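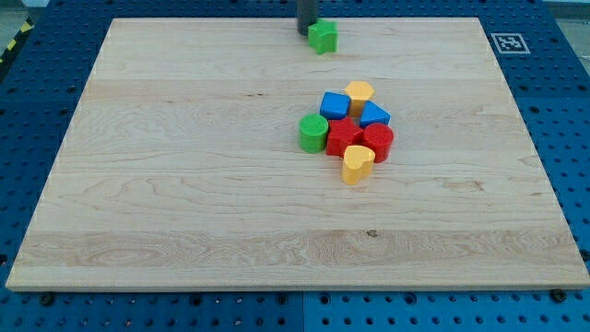
Fig. 23. Board with a pale maple finish on a blue perforated table. Note the darker strip toward the front, with a small knot in it.

CHAPTER 23
Reading a Board Before You Work It

In this chapter
Face, edge and end
Straight bands, wavy lines, swirls
Knots, and what they do to a cut
Setting a board down so it stays down
Checking flat
Keeping a board card

Before you start

You'll need a pencil, a straightedge, a lamp you can move and one board. Any board. Offcuts are fine if they're longer than your forearm. Chapter 2 covered how a tree puts on wood year by year — go back to it if words like earlywood and latewood have slipped, we use them without stopping.

Key words: face, edge, end grain, figure, knot, runout, cup, twist, wind.

Why bother

Most spoiled work in a first-year shop is spoiled before a tool comes out. Wrong face up. Knot right where the joint goes. Board rocking on the bench and the cut wandering with it. Two minutes of looking fixes most of it, so do the looking.

At the Plornero shop, where the exercises in this book were first tried, beginners get a board and a pencil and no saw for the whole first morning. They complain. By noon they have usually found something in the board they'd have cut straight into.

Start with the face

Go back to Fig. 23. Most of the face is quiet: light cream wood, faint bands of grain running across. A board like that is easy to misjudge. You glance, you see plain, you stop looking. Keep going. Fine wavy lines in the middle, then the lower third goes a little darker and the grain tightens and swirls. The knot sits in that part, near the center of the strip.

Swirling grain means the fibers change direction over a short distance. A plane that was cutting clean an inch back can start to tear. Mark the area in pencil before you do anything else. A loose ring is enough, no need to be neat.

Small knots are not a fault by themselves. They are harder than the wood next to them and the grain bends to get past. For a tabletop, leave it, plenty of people like it. For a thin rail or anything that takes a load on a narrow section, move the cut or pick another peice.

Then the edge

The lighter strip along the front of the board in the figure is end-cut wood. End grain drinks finish. On most species it goes darker than the face once oil is on, so a sample wiped on the face tells you very little about the end. Test both.

Ends also check first. Look for hairline splits, follow each one back with your pencil, and cut past it.

Setting it down

A board needs a surface flatter than it is. Perforated tables are handy here — holes in a regular grid, so a stop or a bolt can go close to wherever the board needs it. In the figure there's a dark bolt head just off the lower left of the board and another near the lower right corner. Check your own stops before you lean on them. Loose ones are worse than none.

Press each corner in turn. If it rocks, you have twist. If the middle lifts, cup. Put the hollow side down and see if it settles, then write down which side that was. You will forget otherwise.

Wipe the table first. One chip under a board will give you a twist that isnt there.

And the light. Low and from the side, never from straight overhead. Sanding marks and dents hide under a ceiling lamp.

The board card

Every board gets a card. The Trornmont course file holds more than 233 of them and the good ones are all short. Copy this:

Board number: 831
Face: pale, even bands, swirl toward front
Knots: one, small
Ends: no checks
Rocks: no
Use: panel, show face up

Try this first

1. Draw your board from above, bands, knots and all. No ruler.
2. Tilt the lamp down until it rakes across the face. Add whatever shows up now.
3. Turn the board over and repeat. The two drawings won't match.
4. Swap boards with a neighbor and fill in a card for theirs. Compare cards.

Keep the drawings. They come back in the section on layout, where you pick a cutting line on each one and defend it.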